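Sonbridge Household Recipes

README

Sonbridge Household Recipes is a set of 618 home recipes typed up from handwritten cards and notebooks. The cards were lent by families in and near Sonbridge and returned after copying. Most of the recipes are for everyday meals, with a smaller number of cakes, pickles and preserves.

What is in the folder

recipes.csv has one row per recipe. steps.csv has one row per step and is joined to the first file by recipe_id. units.csv lists every measure found on the cards and its value in grams or milliliters, where one could be worked out. The folder named notes holds remarks written in the margins, such as "too sweet" or "double for Easter".

Columns in recipes.csv

recipe_id: a number, never reused
title: as written on the card, spelling kept
source: a code for the notebook or card box
course: one of 15 values, listed in courses.txt
serves: blank if the card does not say
oven: the temperature in Fahrenheit, or the original words ("slow oven", "hot")
checked: yes or no

The cards came from 22 sources. The largest are the Flollari notebooks, which are mostly baking, and the Qin box, which has nearly all of the noodle and dumpling recipes. The Lido cards come from a lunch counter and give amounts for a full kitchen. They have not been scaled down. 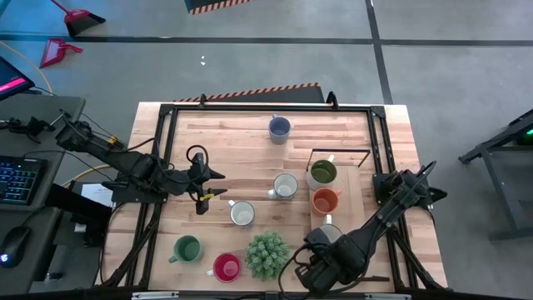
Measures were the slowest part of the work. A "cup" in the Flollari notebooks is a teacup and holds less than a standard US cup, so it has its own line in units.csv. "Butter the size of an egg" is kept as text, with no weight given. Please do not fill in these blanks and send them back as corrections. If you have a good source for an old measure, open an issue and say where it comes from.

Each recipe was typed by one person and read against the card by another. Rows marked "no" in the checked column have only been typed. Some stained cards could not be read in full, and missing words are shown as [?].

Known problems

Up to 2 percent of titles are near duplicates, such as "Plum Cake" and "Plum Cake (Aunt)". They were left in when the amounts differ. Steps in the Qin box were translated, and the original text is in the column step_original. Canning times are copied as written and do not meet current safety advice. Do not use them for canning.

Use

The files are free to copy and change for any purpose. Please keep the source codes with the recipes. Families who lent cards can ask for a recipe to be taken out, and its number will then stay empty.

Changes

January: split steps into their own file, added step_original, fixed oven values in the Lido cards.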